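Grondum – Textsammlung mit Wohnungs- und Hausinseraten

Stand: 23. Juli 2025
Gepflegt von Hélène Ross und Lina Khasawneh

Worum es geht

Schön, dass ihr hergefunden habt! Grondum ist eine kleine, von Hand gepflegte Sammlung deutschsprachiger Immobilieninserate, also jener Texte, in denen von lichtdurchfluteten Wohnküchen, gepflegten Altbauten und ruhigen Seitenstraßen die Rede ist. Angefangen hat das Ganze an einem verregneten Wochenende im November, als wir beide gleichzeitig auf Wohnungssuche waren und uns abends die schönsten Formulierungen am Telefon vorgelesen haben. Irgendwann lag eine Tabelle auf dem gemeinsamen Laufwerk, dann ein Ordner, und inzwischen ist daraus etwas geworden, das wir gern mit anderen teilen möchten.

Die Sammlung umfasst 220 Inserate, davon 133 für Häuser und der Rest für Wohnungen. Alle Texte stammen von Maklerbüros und Privatleuten, die uns die Verwendung schriftlich erlaubt haben. Ein großer Teil kommt vom Büro Bravemach, das uns sein Archiv geöffnet hat (herzlichen Dank dafür, auch für die Geduld bei unseren vielen Rückfragen!).

Was in den Ordnern liegt

texte/ enthält die Inserate als einfache Textdateien in UTF-8, eine Datei pro Inserat.
tabellen/ enthält eine CSV-Datei mit den Angaben zu jedem Inserat, Trennzeichen ist das Semikolon.

werkzeug/ enthält Edum, unser kleines Skript zum Einlesen und Prüfen.

Die Spalten der Tabelle

kennung: fortlaufende Nummer, passend zum Dateinamen
objektart: haus oder wohnung
angebot: kauf oder miete
zimmer: Zahl der Zimmer, halbe Zimmer mit Komma
flaeche: Wohnfläche in Quadratmetern, wie im Inserat angegeben
lage: innenstadt, stadtrand oder land
anrede: du, sie oder keine
version: 2 oder 3, je nachdem, in welcher Fassung das Inserat dazugekommen ist

Bei der Wohnfläche haben wir lange überlegt, ob wir Terrassen und Balkone herausrechnen sollen. Wir haben es gelassen. Die Büros handhaben das so unterschiedlich, dass jede Vereinheitlichung auf Raten hinausgelaufen wäre, und uns war es lieber, die Angabe so stehen zu lassen, wie sie die Leserinnen und Leser damals gesehen haben. Fehlt die Fläche im Text, bleibt das Feld leer.

Wie die Angaben entstanden sind

Jedes Inserat haben wir beide unabhängig voneinander gelesen und eingetragen, danach wurde verglichen. Am meisten Gesprächsstoff lieferte die Spalte lage. »Stadtnah im Grünen« kann ja so ziemlich alles heißen, vom Reihenhaus an der Endhaltestelle bis zum Hof mit eigener Zufahrt. In solchen Fällen haben wir beim Büro nachgefragt, und wenn auch dort keiner mehr etwas wusste, steht im Feld ein Fragezeichen.

Namen, Telefonnummern und genaue Adressen sind durch Platzhalter in eckigen Klammern ersetzt, zum Beispiel [STRASSE] oder [NAME]. Tippfehler sind dagegen alle noch drin, auch die hübschen. Der »Einbauschrank mit Seeblick« bleibt uns hoffentlich noch lange erhalten.

Einlesen mit Edum

Edum braucht nur eine aktuelle Python-Installation und sonst keine weiteren Pakete. Im Hauptordner genügt:

python werkzeug/edum.py --pruefen

Das Skript schaut nach, ob zu jeder Zeile der Tabelle eine Textdatei vorhanden ist, und meldet leere Felder. Mit --objektart haus oder --objektart wohnung lässt sich die Ausgabe einschränken. Wer die Tabelle lieber in einem Tabellenprogramm öffnet, sollte beim Import die Kodierung auf UTF-8 stellen, sonst werden aus den Küchen ganz merkwürdige Gebilde.

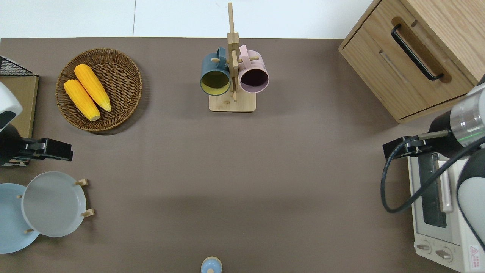
Tisch mit Maiskolben im Flechtkorb und Tassenständer aus Holz.

Bekannte Schwächen

Mietwohnungen auf dem Land sind leider sehr dünn vertreten, und möblierte Angebote fehlen fast ganz. Außerdem merkt man den Texten von Bravemach einen Hausstil an: Dort beginnt kaum ein Inserat ohne »Willkommen zu Hause«. Wer untersuchen möchte, wie Inserate im Allgemeinen anfangen, sollte das im Hinterkopf behalten. Für Preisvergleiche eignet sich die Sammlung überhaupt nicht, Kaufpreise und Mieten haben wir beim Aufbereiten entfernt.

Änderungen

Version 3: neue Inserate vom Büro Arumugam, Spalte anrede ergänzt, doppelte Einträge gelöscht.
Version 2: Platzhalter vereinheitlicht, Edum hinzugefügt.

Nutzung und Mitmachen

Ihr dürft die Sammlung für Unterricht, Forschung und eigene Basteleien verwenden, solange ihr Grondum als Quelle nennt. Den Weiterverkauf der Texte haben wir den Büros gegenüber ausgeschlossen, daran bitten wir euch ebenfalls festzuhalten. Wenn ihr einen Fehler findet, macht gern ein Ticket auf und schreibt die Kennung des Inserats dazu. Neue Texte nehmen wir auch mit Freude entgegen, dann aber bitte zusammen mit der schriftlichen Erlaubnis, die Vorlage dafür liegt als erlaubnis.txt im Hauptordner. Lina kümmert sich um die Tickets, Hélène um alles, was mit den Genehmigungen zu tun hat, und im Sommer kann eine Antwort bei uns beiden schon mal etwas länger dauern.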